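Can a robot put the washing away?

You have probably seen a film clip of a robot folding a shirt. The shirt is lifted, tucked, smoothed and patted, and in ten seconds it is done. Somebody underneath has always written that housework is finished for ever.

I am not so sure. I like robots, and I have spent a good many evenings helping to build one, but I think you should be suspicious of clips like that. This page explains why, and tells you what it is like to build a robot arm yourself when you don't have a big laboratory.

Who is building it?

Four of us. Alvar Solheim started it in March. Ulla Lundgren joined because she is good with wires, Edvin Backlund because he is good with computers, and I joined because I said in a loud voice that it would never work and Alvar told me to come and see. We call the robot Kiten. We build it in a shared workshop, where lots of people use the same tools and you have to put the small screwdriver back or there is trouble.

What is a robot arm made of?

Less than you might think. Hold out your own arm. You have a shoulder, an elbow and a wrist, and each one bends because a muscle pulls on it. A robot arm has joints too, but each joint has an electric motor in it. A motor turns round and round, and gears slow it down so that it turns gently and pushes hard.

At the end of the arm is the gripper. Ours has two fingers. That sounds mean when you have ten of your own, but try this: pick up a pencil using only your thumb and one finger. Easy. Now do up a button the same way, with one hand. Not so easy! Two fingers are plenty for some jobs and hopeless for others, and a lot of robot building is finding out which is which.

The arm needs something stiff to hold on to. If you bolt it to a wobbly shelf, the shelf wobbles every time the arm moves and the fingers miss. People often use long metal bars with slots down the sides, because you can slide a bolt along the slot until it is in the right place and then tighten it. We have moved our bars so many times that Edvin has stopped putting the spanner away.

Does it have eyes?

It has a camera near the wrist, so the picture moves when the gripper moves. Imagine if your eye was on the back of your hand. You would get a very good look at whatever you were about to grab, and no idea at all what was happening behind you.

And a camera doesn't know what anything is. It gives the computer a huge number of coloured dots. You look at a sleeve and think "sleeve". The computer gets dots, and it has to be taught which dots usually mean sleeve.

Why are clothes so hard?

A wooden brick is the same shape whichever way up it lands. Once a robot can pick up a brick, it can pick up that brick again tomorrow.

Clothes don't behave like that. Drop a shirt on a table and it makes a shape. Pick it up, drop it again and it makes a different one. You could drop it 300 times and never get exactly the same heap. Put several things in a pile and it gets worse, because the edge of one looks like a fold in another.
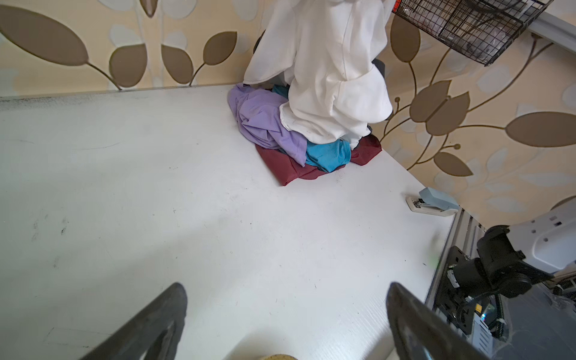 Then there is the trouble with pulling. When you lift a jumper out of a heap, you feel it catch on something and you give it a little shake without even thinking. Our gripper can't feel that. It closes its fingers, goes up, and brings along whatever happens to be stuck. Ulla once watched it carry off three things at once, very slowly, like a cat with somebody's socks. The computer reported that the job had gone well. The computer thought it had picked up a shirt, and in a way it had.

How do you teach it?

There are two main ways. The old way is to write instructions: go here, close the fingers, go up, go left, open the fingers. It works nicely for bricks and badly for shirts, for the reason I gave just now.

The newer way is to show it. A person guides the robot through the job while the computer saves what the camera saw and how the joints moved. Then you do it again. And again. After lots of goes, the computer looks for a pattern it can copy. When we last looked, Kiten had 879 goes saved up. Edvin was very proud of this. I asked him how many shirts it could fold, and he went to put the kettle on.

To be fair to him, it can now pick up a tea towel and put it down somewhere else. It can't manage that every time, but it manages it often enough that I have stopped laughing.

How to spot a clip that is fooling you

Here are some questions I ask whenever I see a clever robot on a screen.

Has it been speeded up? Look for a clock, or a person walking past in the background. If the person is zooming along like a beetle, so is the robot.

Is it always the same shirt? A robot that folds one red shirt may have practised on that red shirt for weeks. Ask to see it try a sock, or a dress with a belt.

Is somebody steering it? Sometimes a person just out of sight is moving the arm. That is a perfectly good way to teach a robot, but it isn't the robot doing it alone.

How many tries did they leave out? A clip shows you one go. It won't show you the goes before it unless the people who made it are very honest or rather careless.

Will it ever work?

Alvar says yes. Ulla says yes, but not with our gripper. I say that a robot may fold your washing one day, and that it will be slow, and that you will have to turn the sleeves the right way out for it first.

If you want to try a bit of this at home, you don't need any motors. Put on a pair of thick oven gloves, close one eye and fold a T-shirt. Ask a friend to time you. Then mess it up and do it again with a different one, and see whether the second shirt was any quicker than the first.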